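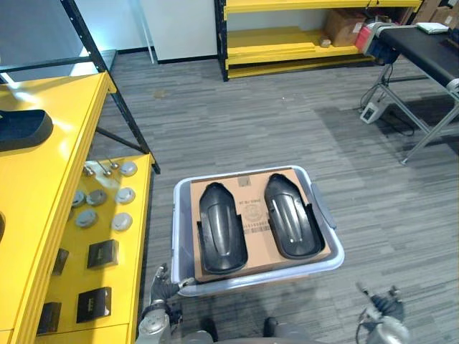 Section 4. Working alongside the tote carrier

4.1 Who this section is for

Read this section if you pick, kit or pack at Dultcombe and your station is on the carrier's route. The carrier is the two-handed Grevel unit. It moves bins between the yellow shelves and the packing tables. It does not pick, count or inspect parts. Those jobs stay with the kitting crew.

Before April, each kitter carried their own bins to the tables. Now kitters stay at the shelves and packers stay at the tables. If you were trained on the old routine, the main differences are in 4.3 and 4.5.

4.2 Before the first run of the shift

1. Walk the route from the shelves to the packing tables. Pick up straps, wrap, loose parts and anything else on the carpet.
2. Push cables back under the tables. The carrier can step over a flat cable but not a loop.
3. Check that every bin in the start position is a standard gray bin with both rims whole. Take cracked bins out of use and put a red tag on them.
4. Sign in at the Sandu screen with your own number. Do not use the number of the person who had the station before you.
5. Press Ready. The carrier waits for 2 Ready signals, one from the shelves and one from the tables.

Note: If the tables are not staffed yet, leave the carrier parked. Do not sign in for someone else to get it moving.

4.3 Loading a bin

1. Set the bin on the floor marker with the long side facing you.
2. Place the flat carton in first, with the barcode label facing up.
3. Lay the molded covers on top of the carton, rounded side up. Leave the label uncovered so the packer can scan it without unloading the bin.
4. Keep small parts such as discs and pins off the carton. They go in a lidded box, and the box goes in the bin.
5. Check that nothing hangs over the rim. The hands close on the outside of the bin and need the rim and corners clear.
6. Step back and press Send.

Maximum load is 12 pounds. The carrier will refuse a heavier bin and show code 80 on the screen. Take parts out and press Send again. Do not lift one side to help it.

Caution: Keep your fingers out of the bin once you have pressed Send. If you see a part in the wrong place, press Hold first and wait for the steady amber light.

4.4 Receiving a bin

1. Wait until the bin is down and both hands are open.
2. Scan the label, then take the covers off the carton one at a time.
3. Look over each cover for scratches. Light scuffs from the mold are accepted. Anything you can feel with a fingernail goes on the reject shelf.
4. Put the empty bin on the return marker and press Clear.

Note: The carrier sets bins down near the floor. At the end of the pilot, packers asked for a raised stand so they would not have to bend for each bin. Stands are being fitted one table at a time. Until yours arrives, use the rolling stool and ask for a rotation if your back is sore.

4.5 Changes to jobs and breaks

Walking time has dropped for kitters, but standing time has gone up. Kitters and packers trade places after the mid-shift break. Azucena Cortés keeps the rotation sheet, and changes go through her before the shift starts.

Output from the carrier is not used to score individual workers. The Sandu screen records bin moves by station for fault tracing. Questions about what is recorded go to Azucena Sandoval in the Darnard office.

Anyone may press Hold at any time for any reason. You do not need to explain a Hold shorter than 100 seconds. For a longer one, pick a reason from the list on the screen.

4.6 If the carrier stops with a bin in its hands

1. Press Hold, even if it is already still.
2. Wait for the steady amber light.
3. Have a second person support the bin from below, with both palms flat.
4. Press Release. The hands open slowly, left first.
5. Set the bin on the floor and move away from the route.
6. Call the shift lead. Only the shift lead restarts the carrier.

Caution: Never pull a bin out of closed hands. The fingers can pinch, and the cable at the wrist can be damaged.

4.7 End of shift

Leave bins empty and stacked at the start position. Return unused covers to the upper shelf and small parts to the lower one. The carrier is cleaned every Tuesday before the first run, and manual carrying applies until the Ready light comes on.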